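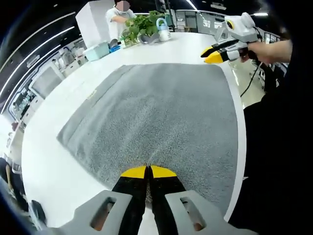
Report on the Visit to the Keskinen Casting Open Day, Horkport

Members of the Callside Film Society visited the Keskinen studio in Horkport in November, at the studio's invitation. The visit was part of the society's program on how movies are prepared before shooting starts. It was set aside for casting and for the choice of directors, two subjects on which members had asked for more information after the spring screenings.

The group arrived shortly before 10 a.m. and was received in the main reception hall. Visitors signed in, were given badges, and were asked to keep their phones switched off in the reading rooms, where work on current projects was under way. The studio had divided the day into a morning of talks and an afternoon on the stages.

The first talk dealt with open casting calls. The head of the casting office explained that for the studio's present project, a superhero movie with the working title Skurason, 1,002 people sent in a recorded reading for the leading part. Every recording was watched by two readers working separately. Where they disagreed, the recording went to the casting office for a decision. Members asked whether well-known actors go through the same process. The answer was that they usually do not, and that most established actors are approached through their agents and meet the director in person.

A longer discussion followed on fan opinion. The character in Skurason comes from a comic series with a loyal following, and readers have had strong views for years about who should play him. The studio follows these discussions but does not take part in them. Several members felt that early rumors do harm to actors who have not been offered anything. The casting office agreed that this is a difficulty and said it now confirms a part only after the contract is signed.

The second talk concerned the hiring of directors. The studio's practice is to draw up a short list, invite each candidate to present a view of the script, and then arrange a meeting with the writers. For Skurason there were three candidates at the final stage. Past work was considered, but a small first feature was not held against anyone. One member asked how much weight is given to a director's own background when the story is set in a particular community. The reply was that knowledge of the setting is discussed openly at the interview, together with the budget, the schedule, and the candidate's experience with stunt work and effects. Opinion in our group was divided on whether this goes far enough, and the subject was taken up again on the bus home.

Lunch was served in the canteen at 12:30 p.m. The soup was good. The line was long, and the afternoon session began late as a result.

In the afternoon the group was taken to Stage 2, where a rooftop set was being built for a chase sequence. Visitors were shown how the floor sections are raised so that cameras can be placed below the level of the actors. The construction manager answered questions on the reuse of sets, and explained that most of the rooftop had served in an earlier crime drama and had been repainted. The costume department was open for a short time only. Finished costumes for the lead were not on display, but members were able to handle fabric samples and to compare stiff and flexible versions of the same chest panel.

The last part of the program was a practice reading. Pairs of visitors were invited to read a short scene while a casting assistant gave directions. Almost all of our members took part. Those who did reported that the second attempt, with a single change of instruction, felt very different from the first.

The society wishes to record its thanks to the studio staff for their time. For future visits, it is suggested that the costume department be placed earlier in the day and that a full hour be allowed for it. Members should also note that the parking lot at the north gate is closed to buses, which must use the entrance by the rail station.

The handouts from both talks have been placed in the society's library and may be borrowed in the usual way. The studio expects to hold another open day once filming on Skurason has finished, and places will be offered first to members who could not attend on this occasion.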